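# Unit 5: Reading a Two-Lane Road

Notes for the evening group, Flodside Adult Learning. Bring a pencil.

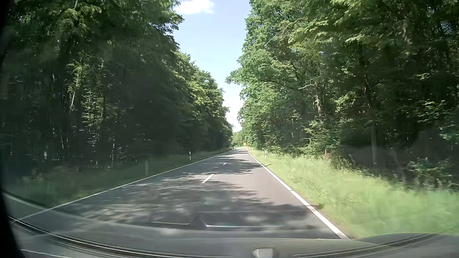 ## Where we are in the course

Unit 4 was town streets, where everything wants your attention and most of it is parked badly. Unit 5 is the country road, where very little wants your attention and you have to supply it yourself. If you missed Unit 4, borrow somebody's notes, preferably somebody who passed the quiz.

The road on page one is straight, two lanes wide, with forest on both sides. Students tend to look at a road like that and write "nothing" in the hazards box. Last November I had a whole stack of worksheets saying "nothing." The box is four lines deep for a reason.

## 5.1 Edge lines and center dashes

Vocabulary first. You will need these words for the rest of the unit.

- **Edge line.** The solid line along the outside of the lane. It marks the limit of the part of the road you are meant to be on. It does not promise anything about what lies on the other side of it.
- **Center dashes.** The broken line between the two lanes.
- **Verge.** The strip of grass between the pavement and whatever comes next, in our case trees. Some of you say "shoulder." A shoulder is something you can put a car on with a degree of confidence. A verge is grass.
- **Delineator.** The roadside post. See 5.4.

All the lines on our road are white. Those of you who learned on roads with a yellow center line should get used to the idea that line colors are a local custom, like when to eat dinner. Learn the rules of the place you are driving in before you drive there.

A broken center line is often read as "go ahead and pass." What it tells you is that the paint has no objection. Sight distance, oncoming traffic, your engine and your judgment may all still object, and they outrank the paint.

## 5.2 Shade

Most of this unit is about shade, and I make no apology for that.

Trees on both sides throw shadows over the asphalt. Close up, the shadow is mottled, with spots of light let in through the leaves. Farther off it turns into narrow dark bands with bright road between them. Drive through those at speed and you get a flicker, and your eyes never finish adjusting to one before they are handed the other.

Three things go wrong in mottled shade:

1. **Potholes hide.** A dark patch among other dark patches is excellent camouflage. So is a flat tire tread, a branch, or a hedgehog.
2. **Dark clothing and dark animals hide.** A deer standing at the tree line is roughly the color of a tree line. It did not plan this to annoy you.
3. **Edge lines fade.** Compare the two on page one. The left line is thin and grayish where it lies in the shade near you. The right one is wider and much brighter. If you steer by paint, you should know that paint has good days and bad days.

What to do: ease off before the shade, while you can still see well. Take sunglasses off for long stretches of deep shade, and do it with a hand that isn't needed for something else. Clean the inside of the windshield. Everyone cleans the outside. The film on the inside is what lights up when the sun hits it, and yours is worse than you think.

Headlights on, in daylight, under trees. You aren't doing it in order to see. You are doing it so that the person coming the other way, who has not cleaned the inside of their windshield, has something to notice.

## 5.3 Straight roads and the vanishing point

On a bend, you watch the point where the two edges of the road seem to meet. If it moves away from you, the bend is opening up. If it comes toward you, slow down. We did this with the Troller bends and most of you can now do it without holding your breath.

On a long straight, the vanishing point just sits there. The road narrows to a thin strip with a small patch of pale green trees at the end of it, and your eye goes to that patch and settles in for the afternoon. This is called fixation, and it is very restful.

To break it up, use the sweep:

- far end of the road
- left tree line, coming toward you
- mirror
- right tree line, going away
- speedometer
- far end again

A sweep should take some 12 seconds at first. It gets quicker. If you find you have been admiring the far end for the length of a song, start over, and consider turning off the song.

Straight roads also spoil your sense of speed. With nothing to slow for, the foot gets heavier by small amounts and each amount seems reasonable. That is why the speedometer is on the list.

Judging an oncoming car on a long straight is hard for everybody. Head on, a car far away is a dot, and it remains a dot for a long while, and then it is suddenly a car. If you are wondering whether there is time to pass, you have your answer.

## 5.4 The posts

White delineator posts stand along both verges on page one. Students ignore them in June and become very fond of them in November.

They do two jobs. By day, a line of posts shows you the direction of the road ahead, which is handy when the paint is under shade, leaves or snow. In the dark, if they carry reflectors, they pick up your headlights well before the edge line does.

A gap in an otherwise regular row deserves a look. There may be a side track there, and side tracks produce tractors. The turnoff to Plestau is one of these, as two members of last year's group can confirm.

## 5.5 The verge

Tall grass looks soft. It is soft. What it is growing on may be a ditch, a drainpipe, a rock or a very old gatepost, and you will find out which by driving onto it.

If a wheel drops off the pavement:

1. Hold the wheel firmly and don't yank it.
2. Come off the gas. Leave the brake alone unless something solid is ahead.
3. Let the speed fall.
4. Check that the lane is clear, then steer back on gently.

The accident people have in this situation is usually the second one, across the road, after a heroic pull on the steering wheel. Heroics were covered in Unit 1, under things to leave at home.

Long grass also hides small animals and the feet of large ones. Tufts leaning over the asphalt are harmless in themselves, but don't let one teach you to swerve.

## Worksheet, due next session

Write in full sentences. The word "nothing" will be returned unmarked.

- Using the road on page one, name two places where you would ease off and explain each choice.
- Describe what changes on this road after sunset. Mention the posts.
- Write out your own sweep in the order you do it, not the order printed in 5.3.
- You are behind a slow camper van on this road and the center line is broken. List what you would want to know before passing.

Reading: Hauksdóttir workbook, page 146, including the box at the bottom that everybody skips. The practice sheets are in the tray by the door. Please put the pencils back.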